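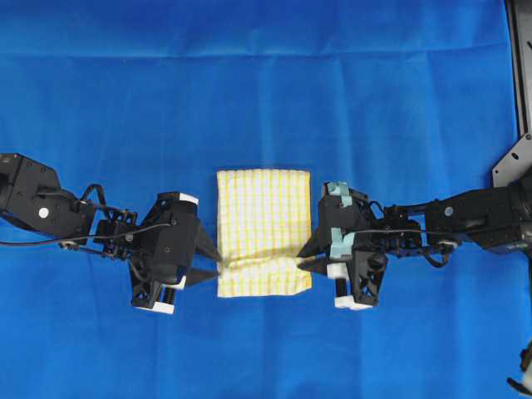

westasport76

Cotton tea towels shrinking unevenly, how to stop it?

I bought a set of Karell cotton tea towels, 260 gsm. After one wash at 60 they came out shorter but hardly narrower, and the hems now pucker. Machine is a Brondus, spin set to 1200. Is this the fabric or the programme?

2 answers

Gál
Warp shrinkage is normally greater than weft shrinkage in plain woven cotton. The warp is held under tension on the loom and relaxes in the first hot wash. Checks make it easy to measure: on a yellow and white one like this, mark ten repeats each way before washing and compare afterwards. Puckered hems mean the sewing thread has shrunk at a different rate. Wash at 40, dry flat, press while damp.
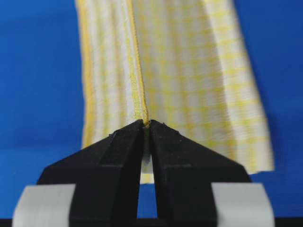 loomside
Shrinkage can be taken out before hemming if you sew your own. Soak the cut length overnight, then line dry. Pale yellow checks fade at 60 anyway. Mine did.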